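Assunto: Re: [lista-automacao] Orçamento do braço para agosto

Boa tarde,

Respondo ao ponto do Tyson, que copio para quem não recebeu:

> Em 29 de março de 2020, Tyson Fehr escreveu:
> A Kostamby pede resposta sobre os 3 braços. Precisamos mesmo de todos
> já, ou chega um para começar? E a bancada de cozinha, fica a da Landry
> ou fazemos nós?

Na minha opinião chega um. Quase tudo o que queremos medir primeiro faz-se em simulação, e a cozinha simulada já tem o que interessa: prateleira com a garrafa, micro-ondas, tábua de cortar e fogão.
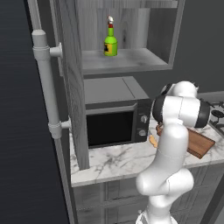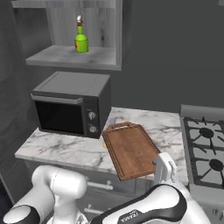

Com isto podemos fixar a altura da base e o alcance antes de assinar seja o que for. A proposta da Landry para a bancada real tem 100 cm de altura, e eu pedia menos – mudar depois da entrega é pago à parte.

Para o orçamento, sugiro:

Braço e controlador: um agora, os outros dois em agosto, se a verba passar.
Garra: incluída na proposta da Kostamby. A da Arico vem à parte, com 15 semanas de prazo.
Computador de simulação: o que temos serve, só falta memória.
Manutenção: 3 anos, a confirmar com a Flever.

Falta ainda o valor do transporte e do seguro. Tyson, consegues pedir isso por escrito? Sem esses números não fecho a folha.

Cumprimentos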